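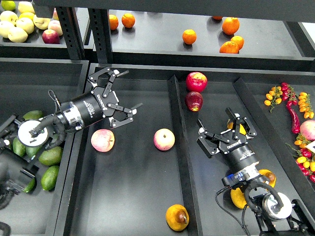 Como é que se arruma fruta numa estante de metal sem ela se estragar pelo caminho? Separando por tipo e por ponto de maturação, em tabuleiros baixos, e mexendo nela o menos possível.

Pronto, a pergunta chegou-me tantas vezes desde que contei que andava a reorganizar a fruta da nossa lojinha em Istmont que resolvi responder com calma, em vários posts, porque eu não sei ser breve e quem me segue já sabe disso. Vão buscar um chá.

Comecemos pela estante. É metálica, escura, com aqueles montantes cheios de furinhos que deixam subir e descer as prateleiras. Comprei-a à Ferkiso e demorei uma tarde inteira a decidir as alturas. Em cima ficam maçãs e laranjas. Em baixo ficam os abacates, as peras, os tomates e aquilo que preciso de espreitar todos os dias.

As maçãs claras ficam juntas no canto esquerdo de cima, encostadinhas umas às outras. Há quem me diga que é um erro, que precisam de espaço. Eu acho que precisam é de sossego! Uma maçã que rola pelo tabuleiro fora ganha nódoas, e uma maçã com nódoas ninguém a leva, por mais doce que seja.

Gosto de deixar uma vermelha escura à frente das amarelas. Não tem utilidade nenhuma, é só porque fica bonito, e uma pessoa que passa o dia a olhar para fruta também merece.

As laranjas são o contrário: ali podem andar espalhadas. A casca aguenta, o ar circula, e quando uma começa a ganhar bolor vejo logo qual é. Antes tinha-as num monte dentro de um cesto fundo e a do fundo era sempre uma surpresa desagradável — digo isto com a memória do cheiro ainda bem viva.
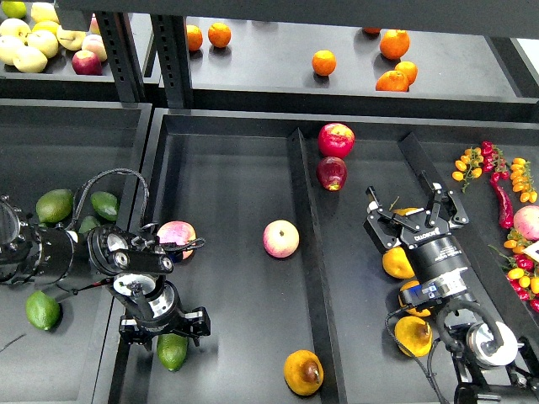 Agora os abacates, que são o meu tormento e a minha alegria. Estão no tabuleiro da esquerda, em baixo, numa só camada. Nunca empilhem abacates, peço-vos. Apertam-se com a palma da mão, com jeitinho, junto ao pé, e não com a ponta do polegar, que deixa uma marca que só se descobre em casa, com a faca na mão e a torrada já feita.

Uma coisa que aprendi à minha custa: maçãs maduras ao lado de abacates fazem-nos amadurecer mais depressa, por causa do etileno. Quando quero abacates prontos para o dia seguinte, aproveito e ponho uma maçã por perto. Quando quero que durem, afasto-as. Em junho, com o calor, afasto sempre.

As divisórias altas do tabuleiro foram a melhor compra do ano. Vieram de Zernport, custaram 55 a peça (sim, resmunguei) e hoje não as dava por nada. Sem elas as peras escorregavam para cima de tudo, e a pera é uma fruta muito sensível, magoa-se só de pensar.

Por falar em peras: as pintinhas castanhas na casca não querem dizer que estejam passadas! Explico isto todas as semanas ao balcão e volto a explicar com muito gosto. Carreguem ao de leve junto ao pé. Se ceder um bocadinho, é para comer hoje, de preferência debruçados sobre o lava-loiça.

Os tomates-cereja em cacho ficam à direita, com as malaguetas vermelhas ali no meio. Deixo-os no ramo até ao fim. Cheiram melhor, e acho que as pessoas os tratam com mais carinho quando os veem assim, como se tivessem acabado de sair da horta.

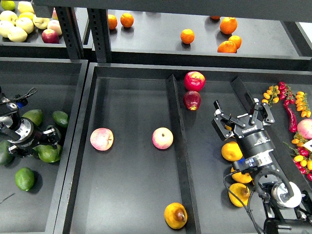 E a limpeza, que também me perguntaram. Tiro tudo de um tabuleiro, passo um pano húmido com um pingo de vinagre, seco muito bem e só depois volto a pôr a fruta. Um tabuleiro de cada vez, sempre. Uma vez quis fazer a estante toda de seguida e acabei com laranjas na cadeira, abacates no lavatório e um cliente à porta.

A fruta que sai não vai para o lixo. As maçãs pisadas viram compota, os abacates moles vão para a minha sopa fria e as laranjas cansadas dão um sumo maravilhoso. Anoto tudo no caderninho Sakai, que já vai gordo e com a capa manchada de tomate.

Quem tiver só uma prateleira em casa pode fazer quase o mesmo com 2 tabuleiros baixos: num põe o que está pronto a comer, no outro o que ainda tem de esperar, e todas as manhãs troca o que for preciso. Demora menos do que fazer o café.

Ainda me falta falar das bananas, que não entram nesta estante porque penduro-as à parte, mas isso dá outro fio inteirinho e tenho uma caixa de peras por abrir. Se tiverem truques para os abacates, deixem aqui em baixo, que eu leio todos — mesmo os que metem jornal e gaveta.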